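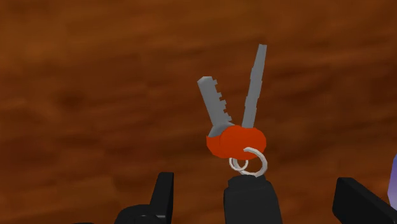
Thread: Schlüssel, Schließanlagen und was ich beim Umstieg im Haus gelernt habe

1/ Wir haben im September die Schließanlage in unserem Haus tauschen lassen. Altbau, Vorderhaus und Seitenflügel, gemeinsamer Keller. Ich habe mich vorher durch drei Angebote gelesen und schreibe mal auf, was davon für andere nützlich sein könnte.

2/ Anlass war ein verlorener Schlüssel. Eine Mieterin aus dem Seitenflügel hat ihren Bund verloren, daran auch der Schlüssel für die Haustür. Bei einer Zentralschließanlage hängt an so einem Schlüssel mehr als eine Wohnungstür.

3/ Die alte Anlage war von Edero. Die Sicherungskarte dazu war nicht mehr auffindbar, die vorige Verwaltung hat sie bei der Übergabe nicht mitgegeben. Ohne Karte konnten wir über den Fachhandel weder Schlüssel noch einzelne Zylinder nachbestellen.

4/ Wer eine Sicherungskarte hat: bitte jetzt nachsehen, wo sie liegt. Kopie der Anlagennummer getrennt aufbewahren. Die Karte selbst gehört nicht ans Schlüsselbrett.

5/ Zur Auswahl standen am Ende drei Wege:
– nur den Haustürzylinder tauschen und alle bekommen einen zweiten Schlüssel
– neue mechanische Anlage komplett
– elektronische Zylinder an Haustür und Keller, Wohnungen bleiben mechanisch

6/ Weg eins ist der billigste. Nachteil: Jeder trägt ab da zwei Schlüssel für das Haus, und der Kellerzugang bleibt mit dem verlorenen Schlüssel offen. Den hätten wir also auch noch tauschen müssen, dann sind es zwei Zylinder und die alte Anlage ist endgültig ein Flickwerk.

7/ Weg drei klingt bequem. Transponder verloren, Transponder sperren, fertig. Im Angebot von Aranda standen dafür 2.414 Euro, ohne Batteriewechsel und ohne Wartung. Dazu braucht es jemanden, der die Berechtigungen pflegt. Das wollte bei uns keiner dauerhaft übernehmen.

8/ Entschieden haben wir uns für Weg zwei, mechanisch, Hersteller Pornow. Material und Einbau zusammen 1.612 Euro laut Rechnung. Ich weiß, dass das für andere Häuser ganz anders aussehen kann, je nach Anzahl der Türen und Länge der Zylinder.

9/ Apropos Länge. Ein Zylinder wird innen und außen getrennt gemessen, jeweils von der Mitte der Stulpschraube bis zur Außenkante des Beschlags. Wer nur die Gesamtlänge notiert, bestellt mit etwas Pech falsch. Außen sollte der Zylinder höchstens drei Millimeter überstehen.

10/ Bei uns war eine Kellertür falsch aufgenommen. Der Zylinder stand außen deutlich zu weit vor und musste noch mal zurück. Der Ersatz hat zwei Wochen gebraucht. In der Zeit blieb dort der alte Zylinder drin.

11/ Eingebaut hat Joris Jansen vom Schlüsseldienst hier im Viertel. Er hat vorher jede Tür einzeln angesehen und bei zwei Türen gesagt, dass zuerst das Schließblech gerichtet werden muss. Das stand in keinem der anderen Angebote.

12/ Not- und Gefahrenfunktion: Damit lässt sich von außen aufschließen, auch wenn innen ein Schlüssel steckt. Kostet pro Zylinder etwas Aufpreis. Wir haben sie für alle Wohnungstüren genommen, im Haus wohnen mehrere ältere Leute allein.

13/ Was viele verwechseln: Kopierschutz und Patent. Manche Schlüsselprofile sind rechtlich geschützt, solange das Patent läuft. Danach dürfen auch andere Hersteller Rohlinge anbieten. Also beim Kauf fragen, bis wann der Schutz gilt, und sich das Datum schriftlich geben lassen.

14/ Zur Kostenfrage nach Verlust. Ob die Mieterin zahlen muss, hängt vom Einzelfall ab, also vom Verschulden und davon, ob ein Missbrauch überhaupt zu befürchten ist. Außerdem muss die Anlage in der Regel tatsächlich ausgetauscht worden sein, eine bloße Schätzung reicht nicht. Ich bin kein Jurist, fragt im Zweifel den Mieterverein.

15/ In unserem Fall hat die private Haftpflicht einen Teil übernommen, nämlich 956 Euro. Abgezogen wurde das Alter der alten Anlage. Prüft in eurem Vertrag, ob »Verlust fremder Schlüssel« mitversichert ist. In älteren Verträgen fehlt das öfter.

16/ Verloren melden, und zwar sofort. Erst bei der Verwaltung, dann bei der Versicherung. Und keine Adresse an den Schlüsselbund hängen, auch nicht die vom Büro.

17/ Übergabe der neuen Schlüssel: jede Ausgabe mit Nummer und Unterschrift. Wir haben dafür eine einfache Liste auf Papier, eine Kopie liegt bei der Verwaltung. Alte Schlüssel wurden eingesammelt. Ein paar fehlen noch, die passen jetzt aber nirgends mehr außer an einem Fahrradschuppen, der demnächst dran ist.

18/ Pflege: kein Öl in den Zylinder. Öl bindet Staub und nach ein paar Monaten hakt es. Wir nehmen das Pflegespray von Drulatex, einmal im Jahr kurz in den Schließkanal, Schlüssel ein paarmal rein und raus, abwischen. Graphit würde ich nicht zusätzlich verwenden.

19/ Wenn ein Schlüssel schwer geht, zuerst bei offener Tür probieren. Dreht er da leicht, liegt es an Tür oder Schließblech und der Zylinder ist in Ordnung. Bei uns war das im Seitenflügel so.

20/ Nachtrag, weil gefragt wurde: Farbige Kappen für die Schlüssel haben wir nicht mitbestellt, die hat sich jeder selbst besorgt. Vorher prüfen, ob die Kappe auf den Schlüsselkopf passt, die neuen sind etwas breiter als die alten.

21/ Der Fahrradschuppen bekommt einen Zylinder aus derselben Anlage, der ist bestellt. Liefertermin habe ich noch keinen.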